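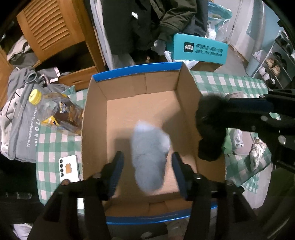 ## Open day at Laltdale, 13 July 2026

I'd been wanting to get to the Laltdale open day for two years, and this time I finally got myself on the early bus with a sandwich and a notebook. It's a sorting and packing workshop for secondhand clothes, in the old part of Lavon, up a flight of stairs and through a green door. Twenty-one of us on the morning tour, and I think I asked half the questions.

We started with socks. I know, I know – but socks turn out to be a whole subject! They get bundled up small so a pair stays together, and they go into a shallow cardboard box where they don't get lost under the bigger things. The one I kept watching was a light gray-blue bundle, paler at one end, and the box had a bright blue edge all the way along the side nearest me. Pairs that have lost their partner are kept until December, and if no match has shown up by then they're sent off for rags.

Josefina Escobar led our group. She has been at Laltdale from the start and talks about cuffs and waistbands the way my uncle talks about tomatoes. According to her they sent out 3000 parcels last year, most of them to families within a short drive, and the rest up the valley to Ocampo.

What I liked best was how homey it all felt. I had pictured steel benches and bright lights, and instead there's a green-and-white checkered tablecloth, the kind my grandmother kept for the porch, and a big bottle of something brown lying next to the sock box. Clothes come out on that cloth, get looked over, and get folded (or refolded, in my case, because my first try at a sweater was a disgrace).

After the socks we moved on to the thicker clothes, and this part I could have done all day. Fleece is lovely to handle but it takes up so much room! Josefina's method is to lay the piece out along its seam, smooth it from the top down, and tuck the cuff in last, so the gathered part doesn't make a lump in the middle of the pile. She had us try it with our eyes shut. Dark things are saved for the end of a session, when your hands know what they're doing and you can find a sleeve by feel.

Packaging gets reused until it gives up. Shoeboxes are prized, and there was a handsome teal one with Chinese lettering on it sitting on a white plastic bag, with a flattened sheet of brown cardboard underneath. Thin plastic bags are kept too, crumpled or not. I went home and rescued four from my own trash.

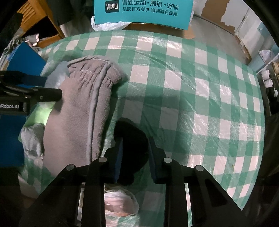

## If you want to go

- The tour takes almost 30 minutes, plus however long you want to stay and fold. I stayed until lunch.
- Walk up from the square; parking by the green door is hopeless.
- Bring clean clothes to donate if you have them. Socks in pairs, please, and check the pockets.
- The 31 bus stops at the bottom of the hill.
- Coffee and very good almond cake at the Hekuletti, two doors down. Get there before the second tour lets out.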